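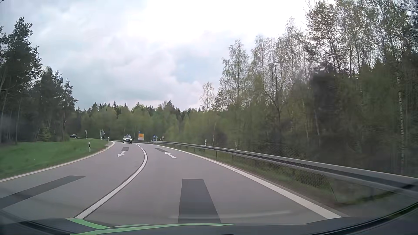

Every August the county tells us the Olton road will be safer once it's wider. I've read the Sustero report, all 103 pages, and I still can't find the part that shows it.

What I did find was a promise that drivers will save 22 seconds. Fine. Who asked for them? People drive at the speed a road seems to allow, and a wide road allows plenty. The report gives this one paragraph and moves on to drainage.

Lowri Samuel, who chairs the county roads board, calls the plan "common sense." I've heard that phrase before, usually right before a bill. I'd like to see the patching budget first, and a lower limit tried for a year. Then we can talk about bulldozers.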